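Maltcombe Facilities Board > Operations > Arm cells and staffing

grout_line
Posted Aug 3, 2022
Our contractor, Flivine, wants to move restroom fixture work to arm cells, starting with lid marking and placement. Planning is being done in simulation. I supervise 38 people on the Esen site and have to say what their shifts look like afterward. The model has the arm on a table by the toilet, gripper down over a thin gold outline on the white top.
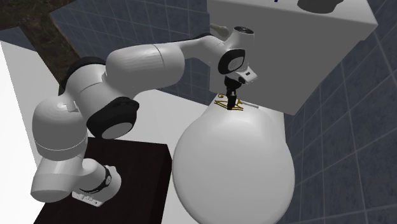
My concern is the handoff. Flivine budgets 30 seconds per fixture for the arm and nothing for the person who sets it up, clears the floor and signs the sheet. That person exists in every version of the plan and has no job title in any of them.

p_trap
We went through this at Tian in July. 326 fixtures. The marking hours dropped and the setup hours went up. Same people, lower grade on paper. Get the grade settled before the pilot.

valve_seat
Disagree with p_trap. Our crew kept their grade and stopped kneeling on tile all day. Two of them now write the cell checks. The pay problem at Tian was a contract problem.

p_trap
The contract was written from the cycle time, so it was both.

grout_line
Second layout below. Arm on a black floor mat, eye decal on the closed lid, spray can lying on the floor between the two. 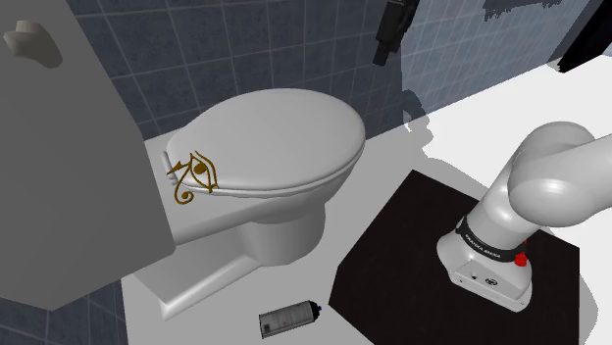 Reading time: 1 min

My question on this one is who owns the floor. If a can is down next to the mat, does the cell operator pick it up, or does the cleaner? Our current sheet says cleaner. The cleaner is not trained to enter a cell.

valve_seat
Operator. Stop, lock out, clear, restart. Put it in the task list with minutes against it.

shim_stock
Depends on the count. Under 600 fixtures I would not staff a separate operator — train the cleaners and pay them for it.

grout_line
I will ask Flivine for setup minutes as a separate line. No reply from them yet on grades.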